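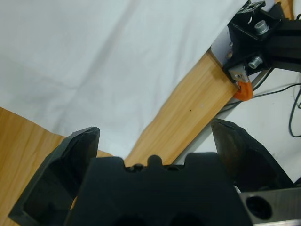

I've folded linens for hotels for eleven years, and until last August the only machine I had strong feelings about was the break room microwave. Then Okby, the laundry where I work, put in the folding arms, and now I have opinions. Lots of them! My sister says I should write them down so she can stop hearing them at dinner, so here we go.

First, the thing everybody asks me. No, I didn't lose my job. We had a long meeting where a man from Purner (they sell the arms) showed slides and told us the arms would "free us up." Free us up for what, he didn't say, and the slide after that was a price list, so you can imagine how the room felt. Two women from the towel side cried in the parking lot. I went home and updated my resume for the first time since my kid was in diapers.

What happened after that was a lot slower and a lot more boring than what we were scared of. The arms do napkins and pillowcases. A sheet still beats them most of the time, and a fitted sheet, forget it. On a good shift one arm gets through 300 napkins, and I can do that before lunch with the radio on and still have time to argue about the radio. But the arm doesn't have a wrist that aches at two in the morning, and I do, so I'm not going to pretend the comparison is all in my favor.

My wrist, by the way, is better. I'm putting that in because I promised myself I'd be fair. I used to wear a brace to bed. I haven't touched it since spring. When people say these machines are just plain bad for workers, I think about that brace sitting in the drawer and I can't quite go along with it.

But now let me complain, because I've got a real complaint and it's about the job title. I'm a "cell attendant" now. I load the arm, I watch it, and when a gripper pinches up two layers of cloth where it should have one, I stop it and straighten things out and start it again. That takes skill! You have to know by looking how a cotton napkin will slide compared to a poly one, and you only know that from folding a whole lot of them by hand. Management priced the new job like it was easier than the old one. Same rate, no bump, and the new hires start 257 dollars a month below where I started on the floor once you figure in the shift pay they dropped. They get trained in an afternoon. By me, for free, I might add.

And it's lonelier. I didn't see that coming. We used to stand six to a table, and you'd hear about everybody's divorces and everybody's tomatoes. Now we're spread out, one person to a station, and with the fans going you can't hear the next person unless you yell. I know more about the arm's moods than I do about the new girl who works twelve feet away from me. There's no line for that on a price list.

So what do I want? I want them to pay the attendants like the skilled people we are. I want the stations turned to face each other, which would cost them one weekend and some tape on the floor. And next time, I'd like them to ask us before they buy. Any one of us could have told them to start with the bath mats, which are heavy and miserable and which we are all still lifting by hand.

I brought up the bath mats at the last meeting. They wrote it down. I'll let you know.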